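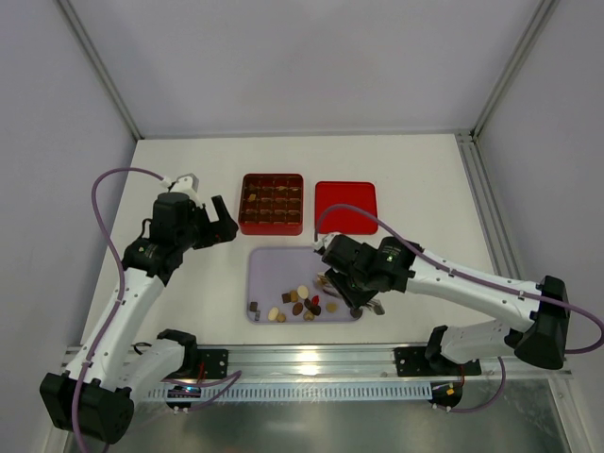 Chocolates in a tray, with a red compartmented box and its lid

A chocolate box, or chocolate assortment, is a container in which several kinds of small chocolates are sold or given together. The inside is usually divided into cells, one piece for each cell, so that the pieces do not rub against each other and lose their shine.

Boxes are made of cardboard, tin or plastic. Red is a frequent color, especially for boxes meant as gifts. The lid may be hinged or fully separate, and often it carries a printed guide to the fillings.

Filling the box is called packing or boxing. The pieces are first put on a tray and then moved one by one into the cells. Dark, milk and white pieces are commonly placed in turns — the packer follows a plan, which is drawn new for each season. In small workshops the pieces are handled with thin cotton gloves, as a warm finger leaves a mark on the surface.

The confectioner Oddur Ketilsson of Sakberg sold a box with 60 cells, made each August in a series of 1,000.

See also: Praline, Truffle, Candy wrapper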